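Burnadell Parallel Gripper, Two-Finger, Electric

Product code BG-2
Sold singly or as a matched left/right pair
Last updated 2019-02-06

Overview

The Burnadell is a small electric parallel gripper for light tabletop arms. It was designed for bench work where the objects change several times a day: sorting, tray loading, kitting and teaching. Both fingers are driven from one motor through a rack, so they close on the center line of the wrist and the tool point stays put whatever the width of the part.

It ships with black angular fingers. The tips are narrow enough to get between parts that stand close together, and the flat inner faces take stick-on pads. Fingers come off with two screws each, and you can cut your own to the drawing included in the box.

What's in the box

Gripper body with mounting plate
One set of angular fingers, fitted
One set of blank fingers
Cable, straight connector at the gripper end
Wrist plate screws and hex key
Printed setup sheet and finger drawing

Cable length is 2000 mm. A right-angle connector is available on request and is worth having if your arm folds tightly at the wrist. The straight connector sticks out to the side and needs clearance.

Specifications

Weight with fingers: 182 g
Length, wrist face to fingertip: 146 mm
Drive: electric, single motor
Control: position and current limit
Mounting: flat plate, four screws
Finger material: black nylon (aluminum to order)

Fit

The standard plate fits the Edard arm directly. For the Marinescu arm you need the adapter ring, sold separately. The ring moves the fingertips outward, so the tool offset has to be entered again after fitting. Other arms can usually be matched if you send us a drawing of the wrist face. Please send the drawing and not a photo, as we can't take hole spacing from a photo.

If you are replacing a gripper on one arm of a pair, check the finger type on the other side before ordering. Mixed fingers will work, but any motion you copy from left to right will need its heights adjusted.

Controllers

We supply the gripper with either the Asley controller or as a bare unit with the wire list. The Asley runs two grippers from one box and has a separate current limit for each channel. It stores the open position, closed position and speed for every saved part. Bare units are meant for customers who already have a motor driver and are comfortable setting it up.

Set the current limit before the first close. Start low, close on a soft object, and raise it one step at a time until the object can be lifted without slipping. Hollow plastic parts dent sooner than most people expect — stay at the low end with those.

Trying it out on two arms

Most customers who buy the pair want to know how it handles odd shapes, and blocks tell you very little about that. Our bench check uses toy animals and a shallow plastic tray. Animals have legs, a narrow neck and a wide back, so the same object can be picked well or badly depending on where the fingers land. Iraís Galindo wrote the routine and Damián Tapia runs it on each new finger design.

One arm works the tray side and the other works the open table. Start with both grippers fully open and the fingertips clear of the surface. Bring the arms in from opposite sides and check that neither wrist housing crosses the center before the fingers do.

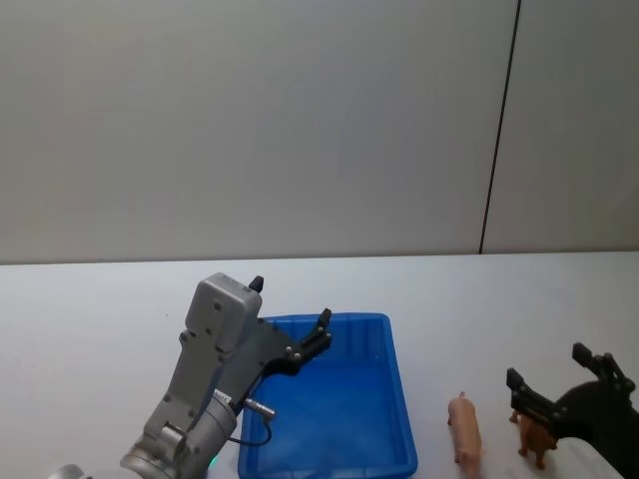 Leave space between the animals for the first runs, then move them closer together as you get a feel for the finger width. Pick across the body, just behind the front legs. A grip on the legs alone will hold at slow speed but lets the animal swing on the way over. For the drop, lower the fingers past the rim of the tray before opening. Dropping from above the rim is faster and tends to leave things lying on their sides.

Watch the cable on the tray side. Leave a loop long enough for a full turn of the wrist, and tie it back to the arm above the last joint if it catches on the rim.

Notes from users

"We compared it with the fingers that came on our Marinescu. The old ones were wider and kept knocking over the next part. These don't, but I did have to add pads for anything glossy." — Marisol Beltrán

"Good grip, fair price. The setup sheet should say more about the offset." — Wenceslao Valdovinos

The setup sheet was rewritten in October and now has a full page on tool offset.

Ordering and returns

Single units are normally in stock. Pairs are matched for opening width before they leave us, so allow a few extra days. Unused grippers can be returned in the original box. Fingers that have been cut or drilled can't be returned.

For adapter rings, spare fingers and loan units, write to Dulce Alvarado in sales and include the name of your arm and controller.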